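Workbench tips from the Gridbridge robotics club, written down by Yufang Tan

We share our desks with other students, so these small habits help us a lot. Maybe they are useful for your club too.

**Cables.** Keep the power strip at one side of the desk and leave the middle for the work. Put a piece of tape with a name on every adapter. In April we lost 2 adapters in one afternoon.

**Rubber pads.** Wipe the gripper pads with a damp cloth before each practice. Dust stays in the ribs, so use an old soft toothbrush there. Please do not use oil or hand cream before you touch them.
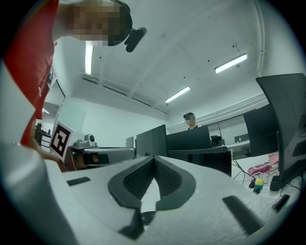

**Marker boards.** Store them standing, never under books. If a board becomes bent, the measurements become bent also. Clean it with a dry cloth only, and do not put stickers near the squares.

**Small parts.** A pencil bag with a zipper is better than an open box. Ours holds the screws for the Ellby contest, and one bag is only for spare cables.

**Before you go home.** Turn off the strip, push in the chair, and write in the notebook what is broken. The cabinet code is 1241.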